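Inspection checklist, simulated wrist camera, gripper comparison (Cloto and Zavala jaws)
Completed by: Felicja Mazurek
Date: 2025-08-12

**Before the run**

- [x] Cloto jaw model loaded, scale checked against the drawing
- [x] Joint limits match the Dralach controller file
- [x] Emergency stop mapped in the simulator and on the pendant
- [ ] Contact friction set per sheet. *Left at default, redo before the Zavala run.*

**Camera and view**

- [x] Both fingers visible at the lower edge
- [x] Near clipping distance recorded
- [ ] Target fully in view. *Fail. A brown surface covers most of the image and the silver cylinder shows only through a narrow arched opening.* 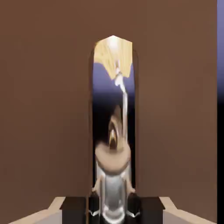
Grip force stays capped at 18 N until the friction item is closed. The cap applies to both jaw sets — do not raise it for one alone.

**Run log**

- [x] Log covers steps 1 to 551 with no gaps
- [x] Warning at step 385 copied to the fault sheet. *Joint 4, speed limit, cleared by itself.*
- [ ] Controller delay below 50 ms. *Not measured, timer was off.*

**Result:** hold. Repeat with the camera offset changed, then load the Zavala jaws.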